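Visit to the Prekton building, open day

Posted Apr 1, 2026

The Prekton building opened its upper floors to visitors for one morning, and I signed up through the Verklow business park newsletter. I work in a shared office on the other side of the park and our lease runs out in June, so I wanted to see what smaller tenants get over there. There were 26 of us, split into two groups at the front desk. Mine started at the top and worked down.

Getting in was simple. You sign a sheet, take a sticker and wait by the elevators. Parking is behind the building and was already full when I arrived, so I used the gravel lot next to the Sembiring warehouse and walked over. Allow ten minutes for that. The sidewalk stops halfway and you have to cross the service road.

The top floor is leased by Mekivik, who took it two years ago and have 41 people there. It was the most finished part of the building, with carpet, meeting rooms with glass doors and a kitchen with a proper sink. We were shown one meeting room and the kitchen and asked to stay out of the rest. One man in our group asked about the heating bills and was told to send an email.

The middle floor interested me more. These are the plain rooms rented by the month, and the desks and chairs come with them if you want them. The building has 59 rooms of this kind in total, and most were taken. Rent includes power, cleaning of the hallways and one parking space – a second space costs extra. Internet you arrange yourself. The doors have ordinary key locks, and a lost key means paying for a new cylinder.

I asked about noise, as we had trouble with that in our current place. The walls between rooms are solid, and with the door shut I could hear very little from the hallway. Ceilings are a mixed story. On the top floor everything is boxed in, but on the middle floor the pipes are painted white and left in view. I didn't mind it. Somebody else in the group did and said so several times.
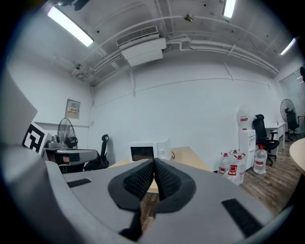
The monthly rooms don't have their own kitchens, so tenants set up whatever they need. A microwave on a table and a water dispenser will get most small teams through the day. Full bottles have to go somewhere, though, and in a small room four of them on the floor take up space you would want for a filing cabinet. I would ask for a room with a closet. Air conditioning is worth asking about too, and a pedestal fan is still a good thing to have in summer.

The ground floor is storage and the loading dock. We walked through quickly and the tour ended back at the front desk, where there was coffee and a price list. The list is only good until June.

If you go to the next one, bring a tape measure. The floor plans they hand out have no dimensions on them, and I ended up pacing out one of the rooms with my shoes. I have asked for a second visit to see two rooms on the north side.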